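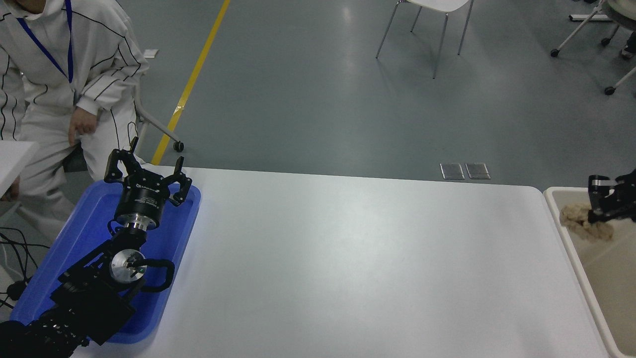
A member wrote in before the meeting to say that the cloth task is too easy for a spring entry, and that other schools will be folding shirts by then. The message was read out first so it could be covered under item 2.

# Weltura Student Robotics Club - Minutes

Room 2703, Mondal Hall
June meeting, started 4:15 p.m.

## 1. Last month's minutes

Approved with one change. The minutes said the arm bench would be moved next to the windows. What was agreed was that we would ask about moving it. The building office has since told us it has to stay near the floor outlets, so the question is closed.

## 2. Choice of task for the Cloria Challenge

The entry form is due at the end of the month and has to name a task. Three were on the list: cloth transfer, shirt folding, and sorting small parts.

Cloth transfer is the one the arm group has been working on. The right arm lifts a piece of cloth out of the bin and sets it down on the table. The left arm picks it up there and places it in the tray. The rules allow one restart per attempt and no touching the table once the clock is running.

The point from the member's message was discussed for some time. Folding scores higher if it works. Against that, the group has no recordings of folding at all, and the training set for cloth transfer is up to more than 200 good runs. Two people said they would sooner enter something plain that finishes. One person said the score sheet gives credit for speed, and we have not tried to go fast yet.

Sorting small parts was dropped after a short talk. The current fingers are not good with anything flat and thin, and we would have to print new tips.

Vote: cloth transfer passed. Folding stays on the list for fall.

## 3. Report from the arm group

Most of the month went to the handoff on the table. The right arm has been letting go too near the bin, which leaves the left arm with a long reach. Past a certain point the left wrist has to turn over to get there, and then it comes down on the cloth at a bad angle. The group tried moving the release point toward the middle of the table. It helped, but the older recordings were all made with the old release point, and mixing the two made the policy hesitate.

Proposal: keep the old recordings for the bin pickup only, and record the handoff again from scratch. Agreed.

Other points from the report:

- The cable loop at the left wrist needs checking before each session. If it is too tight it pulls at the end of the reach.
- The bin has to go back in the same place every time. Someone will put tape on the floor and on the side of the table.
- The head camera view is good enough for the whole task. The group does not want to add another camera before the entry is in.
- Recordings where the operator stopped halfway should be deleted the same day. A few got into the set in the spring and took a long time to find.
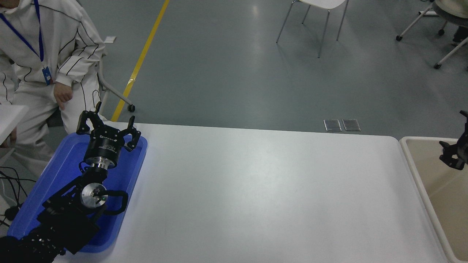
How long does a new member have to practice before their runs go into the training set? Two full sessions, and after that an experienced operator watches five of their runs and decides.

It was pointed out that this is not written down anywhere. It will be added to the sheet on the door.

## 4. Bench rules

The rules were read through and changed as follows.

1. Anyone sitting on the far side of the table stays in their chair while the arms are powered. Hands stay off the table.
2. One person per session is on the stop button and does nothing else. No phones for that person.
3. Badges are worn at all times in the room. The building office has asked about this twice.
4. Lanyards may not be worn by anyone leaning over the table. Take it off, hold it, and put it back on after.
5. Loose cables on the floor get tied up at the end of each session, not at the start of the next one.

There was some disagreement over rule 4. Two members said rule 1 already covers it, as no one should be leaning over a powered table in the first place. Others said that people do lean in between runs to reset the cloth, and often before the power is fully off. The rule was kept.

A request for a second stop button on the far side was put to the meeting. The spare one in the cabinet has a cracked housing and should not be used. Cost to be looked up before the next meeting.

## 5. Money

The club has $200 left from the dues. The entry fee for the Cloria Challenge comes out of the department account, so the balance is free for parts.

Requests so far: finger pads, cable sleeve, a second tray, more cloth. The finger pads are the most urgent. The present ones have gone smooth and the cloth slips when only one corner is held. It was agreed to buy pads and sleeve now and leave the rest.

A member offered to bring old dish towels from home instead of buying cloth. The arm group would like to stay with the same material until the entry video is done - a different weight of fabric drops differently, and that would be one more thing to sort out.

## 6. Schedule to the entry video

The video has to show an unbroken attempt from start to finish. The plan is to record new handoff runs over the next two weeks, train over the weekend after that, and film in the last week. 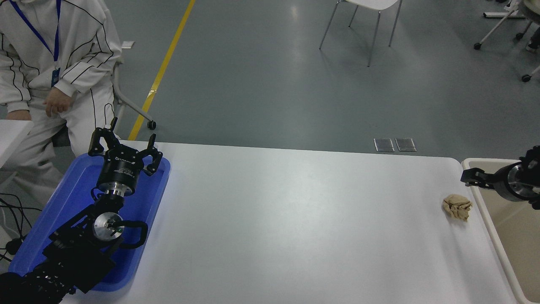

Sessions will run from 3:30 to 6:00 p.m. Pairs sign up on the sheet by the door, one operating and one on the stop button, and swap at the halfway point. If a pair cannot come they should find another pair to trade with and change the sheet themselves. Last month the bench was left free on two afternoons when other members wanted it.

At the start of each session the pair will home both arms, check the wrist cables, set the bin to the tape, and do one slow run without recording. Run notes go in the shared log. Short notes are fine, but "bad run" is not enough. Please write which arm and at which step.

The club has 31 members on the list at present and only a small group has been using the bench. New members who want to learn to operate should put their names down this month, as sessions in the fall fill up early.

## 7. Other business

- The air in the room gets warm when the door is shut. Door may be propped open if someone is inside.
- Chairs with casters keep ending up at our bench from the room next door. Please return them at the end of the day.
- The question of club shirts was put off again.

## Actions

- Entry form, cloth transfer task: arm group
- Tape for the bin position: first pair on the sheet
- Practice requirement added to the door sheet: secretary
- Price of a stop button: to be reported at the next meeting
- Order for finger pads and cable sleeve: parts group

Meeting closed at 5:20 p.m. Next meeting in the same room, at 4:15 p.m., after the entry video has gone in.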